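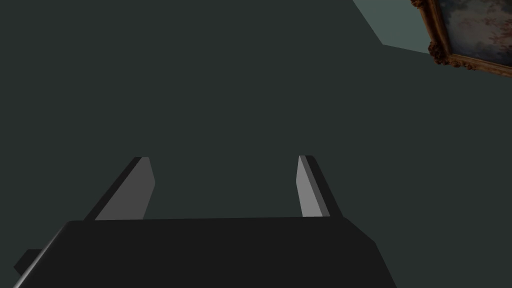

Wrist view from the Zutunell simulator, gripper open, framed painting at upper right.

Progress report to Matsuda: simulation work package, demonstration day
Prepared by Maiara Rangel, Gidmont
Date: 2022-01-18

1. Purpose of the demonstration

The second milestone requires Gidmont to show the simulated manipulation environment to the funder's technical reviewers. Ryota Hayashi and Riku Fujimoto attended for Matsuda. Ximeng Han operated the simulator and Obaidul Bhattacharjee handled questions on the control software. All sessions were run on the Zutunell build frozen for this review.

2. What was presented

The morning covered the simulated room and the wrist camera. The camera is mounted behind the gripper, so the housing and both fingers stay in view while the arm moves. Mr. Hayashi asked whether the housing could be masked out of the training images. We prefer to keep it, as the physical arm will have the same obstruction and the policy should learn with it present.

The library now holds 2,519 recorded episodes, of which 170 were added since the last report. Twenty-three room layouts are in use. A further layout, number 24, is built but has not passed collision checks and was left out of the demonstration.

3. Points raised by the reviewers

Mr. Fujimoto concentrated on rendering. His main concern was that large surfaces are shaded flat and carry almost no texture, which gives the depth estimator little to work with at close range.

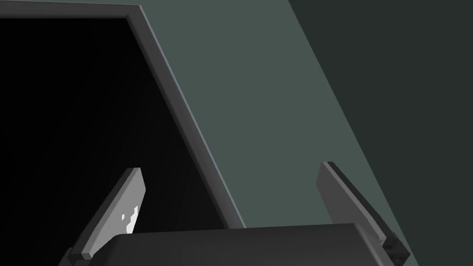 The same applies to dark interiors. Where an opening renders close to black, the estimator returns low confidence and the planner falls back on the stored geometry. This is acceptable in simulation but will not carry over to hardware. Mr. Bhattacharjee proposed adding a second light source and surface noise to the Skurkitov asset set, and the reviewers agreed to see a comparison before any episodes are re-rendered.

Other points:
Finger geometry is simplified. Contact pads will be modeled separately once the supplier drawings arrive.
Camera pose should be logged with every image. It is currently logged once per episode.
Replay speed was too high to follow on the projector. Ms. Han will add a step control.

4. Schedule and budget

The milestone is on schedule. Spending is within the approved amount for the period, with hardware costs deferred until the gripper order is confirmed. The lighting comparison adds work that was not in the original plan — we expect to absorb it by moving the documentation task to February.

5. Next steps

Complete collision checks on the remaining layout. Deliver the lighting and texture comparison to Matsuda. Change the logging format and convert existing episodes where the pose can be recovered. Mr. Hayashi has asked for read access to the episode library, and an account request has been filed.

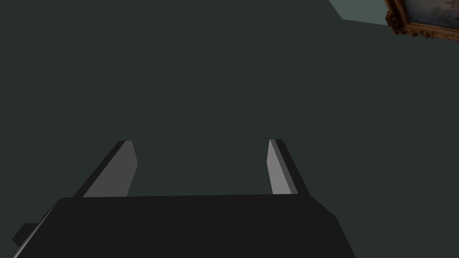 Open fingers against a flat, untextured surface in the current Zutunell build.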